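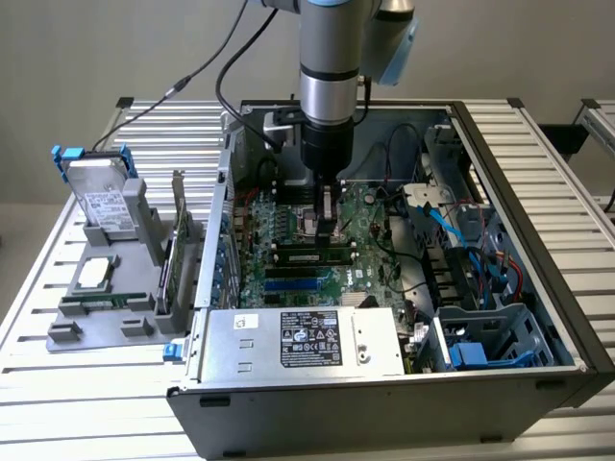 The open day of the desktop disassembly project took place in September at our workshop in Likdale, and this part of the report covers how it was prepared, what visitors were shown, and what we learned from it. In the grant agreement the open day is listed as activity 9. We decided to show one task only, the work on parts inside a used office computer. The tower lies on its side on the bench with the side panel off, and the arm comes down to the processor socket from above. To the left of the computer is the gray tray, with places for a hard drive, an expansion card, a processor and a memory module. Many visitors told us that the tray helped them to understand the task, as they could see on it the same kinds of parts which are inside the case.

Preparation

The preparation took more time than we planned in the spring report. The first layout of the bench was made for our own staff, who stand close and know where to look. For guests we had to move the rope line back and put the control desk on the other side. Kasteler lent us two large monitors and did not charge for transport. The safety check was done by Price in the week before, and they asked for one change, a second stop button on the visitor side. It was installed and tested in time. The cost is in the table of expenses under small equipment.

Rodica Cozma prepared the spoken explanation and trained three colleagues to give it. We wrote it in everyday words, without formulas, and it lasts twelve minutes. A printed version was given to visitors who do not hear well or who prefer to read.

Attendance

We registered 162 visitors. Our target in the agreement was lower, so this indicator is fulfilled. The largest group came from the vocational school, and they stayed longer than the other groups. We printed 1,000 leaflets and still have many of them. For the next event we will print less and use the money for seats, because older guests asked for a place to sit during the explanation.

The demonstration

Each group saw the arm work at the processor socket of the same model of Dell computer. We chose this part of the task because the fingers must go down into a narrow space between other parts, and the public can see easily why it is difficult. Between groups one operator set the bench again in the starting state, which took a few minutes. We did not hide this step. Several guests said it was interesting to see how much work a person still does.

One demonstration in the afternoon had to be stopped. The arm did not reach the correct height and the operator pressed the stop button, as the procedure says. Nothing was damaged. The reason was a wrong value saved after the lunch break, and we have now added a check of this value to the start list. The group waited and saw the full demonstration later.
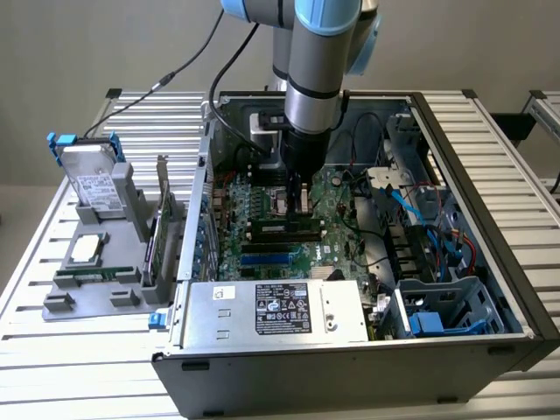

Questions from visitors

The most common question was about jobs. Our answer was that the recycling center at Trulley has difficulty finding people for this work, and that the project wants to help the present team there. I think that this answer was accepted by most, but not by all, and one guest wrote a long comment about it. We attach it to this report without changes.

The second question was about other models of computers. At this moment we can only say that each new case needs its own preparation. I would ask that the public text on the program website is corrected on this point, as it now sounds like any computer can be used.

Costs

The open day cost 2,679 in total, and this is inside the approved budget line. The invoices are in Annex B. One invoice, for the printing, arrived late and will be paid in the next period.

Next steps

The vocational school asked for a second visit with a smaller group and more time at the control desk. We would like to do this before the end of the school year, if the program agrees that it can be counted under the same activity. Please let us know your decision together with the comments on this report.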